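Peltton Recipe Cards, Read Me First
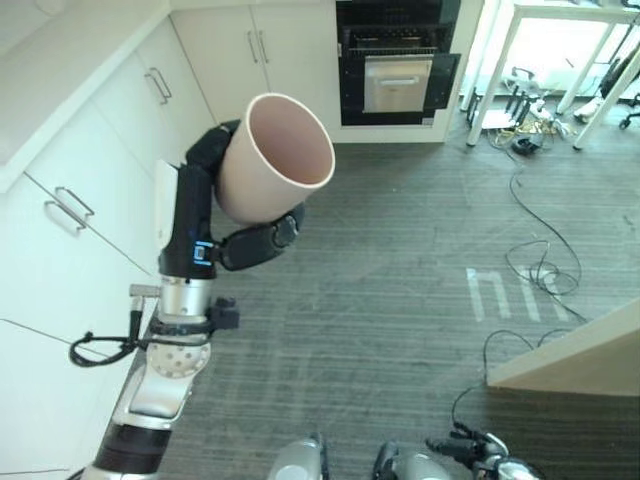 Category: Home and Kitchen / Text Data

Peltton is a small collection of recipes for cold drinks and simple desserts, typed from handwritten cards. The cards were kept in two boxes in the town of Lorent. I typed them in the evenings, and Ekaette Briggs compared my typing with the cards. We share the files so that other people can cook from them, or study how people write down recipes at home.

What is inside

The collection has 173 recipes. Of these, 101 are drinks and the other ones are desserts. Each recipe is one plain text file. There is also one table, cards.csv, with a row for every recipe.

Columns of the table

id: number of the card, in the order it was in the box
title: the name as written, also when the spelling is unusual
kind: drink or dessert
servings: empty if the card does not say it
measure: cup, glass, spoon, gram or mixed
source: box Platine or box Buthelezi, after the families who kept them
notes: remarks from the margin of the card

About the measures

Please read this part before you cook. Many cards say only "one cup", and the two families did not use the same cup. In the Platine box, one card explains that the cup is filled to the rim. In the Buthelezi box there is no such explanation. We did not convert anything to grams or milliliters. If you convert, please keep the original value in its own column.

"Spoon" without other words can be a teaspoon or a soup spoon. I left it as it is.

Spelling and unreadable words

Old spelling is kept. A word which we could not read is marked with [?]. This mark appears in 23 recipes, mostly in the margin notes. When a card was corrected by a later hand, the file gives the later text and the table gives the older one under notes.

Known problems

Card 100 has no title, so its title field is empty. Two lemonade recipes are nearly the same text, and I kept both. Oven temperatures are missing on most of the dessert cards.

Use

You may copy, print and change the recipes freely. Please mention Peltton if you publish them. The recipes were not tested by us, except the rice pudding and the mint syrup.

Changes

Monday, February 6, 2023: first complete version. Added the column "measure" and corrected the sources of four cards.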